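Workshop Tips: When the Arm Lets Go
Last revised 11 July 2019

Most of the tips on this page were learned the slow way, and the ones about robot arms were learned the slow way with a bruise. Ours is an Ullano, set up at home, and for the first few months it behaved like a well-brought-up guest. Then one evening it stopped halfway through a lift, thought for a bit, and dropped a full jar of paprika into the cutlery drawer. We were finding paprika until September.

The fault, once we'd stopped blaming each other, was a cable. It generally is. The log said "gripper comms lost" 82 times in one evening, and we had been clearing the message each time like people swatting a wasp. If your arm complains about the same thing more than 2 times, stop clearing it and get the torch out.

Check the slack at full stretch
A cable that hangs nicely when the arm is parked may be as tight as a banjo string when the elbow is up and the wrist is turned. With the power off and someone holding the upper part, move each joint by hand to the end of its travel and watch the cable at every bend. Some arms have brakes that won't let you do this. In that case run it at the slowest speed the menu offers and keep a hand on the stop button, and the other one out of the way.

Too much slack is as bad as too little. A loop that dangles will find a drawer knob, a chair back or a kettle handle, and the arm will win the argument. Ours pulled its own plug half out over a fortnight of small tugs, which explains the 82 messages and the paprika.

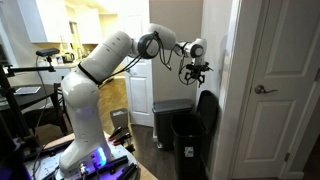
Hook-and-loop straps are better than zip ties for this job. Zip ties get pulled too tight by whoever is cross at the time, and then have to be snipped off next to the very cable you're trying to save. We use the Venell ones from the market. Put a strap on the solid part of a link, never across a joint, and leave enough play that you can slide a finger underneath. Wipe the arm down first or the strap will creep.

Mark the plugs
A dab of nail varnish across plug and socket, so that the line breaks if the plug backs out. You can see at a glance whether something has shifted. Any colour will do except black on black, as we can report.

What does the gripper do when it loses power?
Find this out on purpose, with a sponge. Some grippers hold on and some open. Ours opens. The manual mentions this on page 75, after a long section on choosing your display language. If yours opens too, nothing glass, nothing hot and nothing sharp goes in it, however well it has been doing lately.

Put a weight limit on it that you believe in
The box has a figure on it. We ignore that and keep to 500 grams, kitchen scales, no guessing. A heavy thing held far out makes the arm sag, the sag pulls the cable, and you are back at the top of this page.

The stop button
Mount it where you'll be standing when things go wrong, and not where there happened to be a socket. Ours spent its early life on the far side of the arm, so that anyone wanting to stop it had to duck underneath. Press it once a week and see that it does something. After pressing it, expect the arm to settle a little before it holds. Don't have your wrist under it at the time.

Spare cable
Buy the spare before you need it. Dalisay quoted us three weeks for the proper one. We filled the gap with an Elevon lead of the same sort, a shade stiffer, and it has been in there ever since — the proper one is in a drawer, in its bag, faintly orange.

Getting paprika out of a drawer
Vacuum first, dry, with the brush end. Do not go in with a damp cloth or you will have painted the drawer. What's left comes up with washing-up liquid and bicarb, left on for ten minutes. Pale plastic trays stay pink. Put them out in the sun on a bright day, or buy a red one.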